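Support ticket: two-arm sorting kit, left gripper stops short after homing
Status: Open, waiting on customer
Product: Granine bench kit (twin arm)
Supplier: Grewal
Opened: Jun 15, 2025
Reading time: 4 minutes

First message

Hi all, me again! We've had the Granine kit on trial for a while now and on the whole I'm very taken with it, but I've hit a snag that I can't shift on my own and I'd like to get it sorted before we decide whether to buy.

The job is simple enough. Small things go on the table, the two arms pick them up and drop each sort in its own basket. Bands in one, packets in another, you get the idea. The right arm does it beautifully. The left arm homes fine, goes for the item, gets most of the way down and then just stops, with the green light still on and no fault in the log. If I press resume it carries on as though it had never paused (maddening!). I've got 51 stops logged out of 2,000 picks, every one of them on the left.

Software is Sillel, the version that came on the stick. I haven't changed any speeds.

What I've tried so far

- Full power off, left it for a cup of tea, back on. No change.
- Homed both arms again from the menu. No change.
- Swapped the left and right jobs over in Sillel, so the right arm did the packets. The stops stayed with the left arm, so I don't think it's the job.
- Turned the grip force down a notch. Fewer dropped bands, which was nice, but the same stops.
- Checked the screws on the left mounting plate. All tight.

Reply from Grewal support

Thanks for such a tidy list. A stop with no fault nearly always means the arm has lost touch with the gripper for a moment and is waiting for it to answer. Could you check the gripper cable at both ends and let us know how much slack there is near the fingers? Please also send a picture of the whole table with both arms over it.

My reply

Right, I've had a proper look. The plug at the mount end was fully home. At the gripper end it clicked when I pushed it, so maybe it wasn't quite in? I ran it again afterwards and got 19 stops over the same number of picks, so it's better but it's certainly not cured.

As for slack, there's a fair bit. One loop goes up over the forearm and another curls under and round the gripper, and I do wonder about that lower one when the arm reaches down low. I didn't want to start tying things back without asking, in case it needs the length when the wrist turns.

A couple of other things while I'm here. The long stretchy bands are still the hardest thing for either arm to let go of cleanly, and they like to hang over the side of the basket. Is there a release setting in Sillel for that, or do we need the Griltosel fingertips from the price list? And if we do need them, do they come as a pair or do I order 2 sets, one for each arm? The page doesn't say.

I should add that I'm not cross about any of this. Setting up was far easier than I feared, and the menus make sense even to me. I just can't recommend we pay for it while one arm keeps nodding off.

Reply from Grewal support

That's a good improvement from one plug, so we're on the right track. Please don't tie the cable back yet. Run the left arm alone at half speed and watch the lower loop as it goes down, then note whether the stops come at the same height each time. We'll ask about the fingertips and add the answer to this ticket.

My reply

Will do, I'll run it at half speed and write the heights down. Picture attached as asked.

Contact Grewal support | © Grewal | Back to top

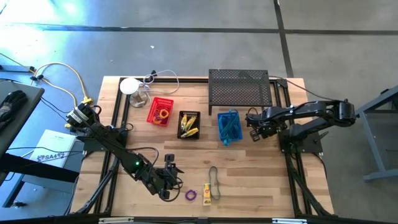 Attachment: whole table, both arms, cable loops at the left gripper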